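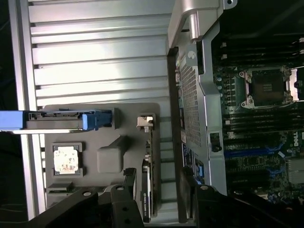 Cahier de l'atelier météo, 30 octobre 2019

Reprise des données de la station Grustach après le passage du front froid. Je note ici dans l'ordre où j'ai travaillé, donc c'est un peu mélangé.

Le fichier du mois contient 3729 lignes. Après le filtre il en reste 3575. Les lignes enlevées sont presque toutes des doublons d'horodatage, la station répète son dernier message quand la liaison radio tombe. J'ai gardé chaque fois le premier message et non le second. À vérifier si Quispe fait la même chose de son côté, sinon nos moyennes ne seront pas comparables.

Température : la chute au passage du front est bien nette à Grustach et à Belora. À Belora elle arrive plus tard, ce qui est normal vu la direction du front. Par contre la courbe de Grerner reste plate pendant 27 minutes, puis elle saute d'un seul coup. Je ne crois pas à cette forme. Mon hypothèse est que l'acquisition a gardé l'ancienne valeur en mémoire. J'ai marqué l'intervalle comme douteux, je n'ai rien interpolé.

Humidité : la sonde de Grerner indique encore plus de 100 % dans le brouillard. On avait déjà vu cela en juin, après le changement du filtre. Je laisse les valeurs brutes dans le fichier et je coupe à 100 seulement pour les graphiques. Celui qui reprend les données doit lire la colonne « hr_brute » et pas « hr ».

Vent : rafale maximale à Belora 25 m/s, juste avant la pluie. La direction tourne du sud-ouest au nord-ouest, pas de trou dans la série. Rien à signaler.

Prévision de gel : le modèle donnait un léger gel au lever du jour dans le fond de la vallée. La station Quispe est descendue sous zéro, les autres non. Il y avait des nuages bas sur Belora, je pense que c'est la raison, mais sans mesure du rayonnement je ne peux pas le prouver. Ne pas écrire dans le bulletin que la prévision était fausse, elle était trop étendue, c'est différent.

Erreur de ma part : j'ai d'abord tracé les courbes en heure locale avec le changement d'heure au milieu, et une heure apparaissait deux fois. Tout est refait en UTC. Les anciens graphiques sont à jeter, ceux qui ont « loc » dans le nom.

À faire :
relire le journal radio de Grerner
demander la méthode de filtrage pour Quispe
refaire la moyenne mensuelle de Belora en UTC
comparer la pluie avec le pluviomètre manuel, le relevé n'est pas encore recopié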